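Writing letters by hand for other people
A conversation in Skitulbridge
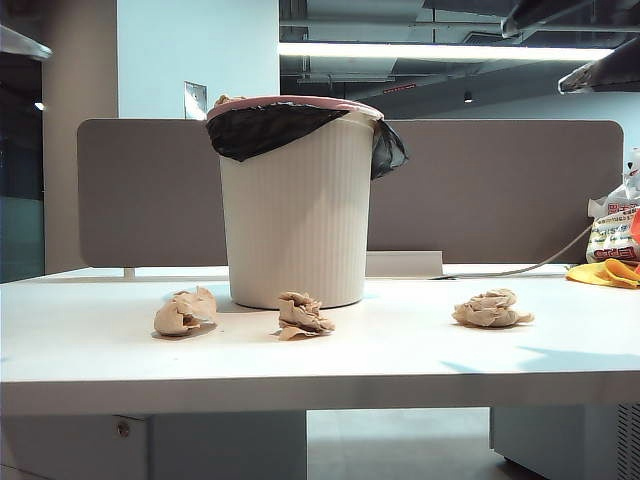
When I came to the small office over the bakery, it was nine in the morning and she was already at her second letter. She has written letters for other people for 47 years. First it was in Jiria, where she was born, and later here, where she moved with her husband. People come to her with a thing they must say and she finds the words for it.

"In Jiria it was mostly forms," she told me. "Pensions, land, a son in the army. The people could speak very well but they could not write. Here everybody can write, and still they come."

I asked what they come for now. She thought for some time before she answered. "Condolences, first of all. Then apologies. Love letters are not so many, maybe three in a year, and I charge less for them because they are short."

She begins always with tea and with questions. She wants to know how the person speaks, if they joke, what they call the other one at home. She makes a first version in pencil and reads it aloud. If the client looks at the window while she reads, she starts again.

"A man came from Kolotari to write to his brother. They did not speak for many years, it was about a house. He wanted four pages. I gave him six lines and he was angry with me. The next day he came back and took the six lines."

Did the brother answer? She does not know. She never asks this, and most clients don't tell her.

She has kept no copies, but she keeps a notebook with the month and the kind of letter, and by her notebook there were more than 4000 of them. For the final version she uses Bognár paper, which is a little rough, and a plain blue pen. The envelope the client must write with their own hand - this is her only rule.

She will be 70 in January. I asked if she is teaching someone. "My granddaughter sits with me sometimes. She has good handwriting, but she talks too much. She must learn to wait until the person has finished crying."

Then there was somebody on the stairs, and she asked me to take my cup to the other room.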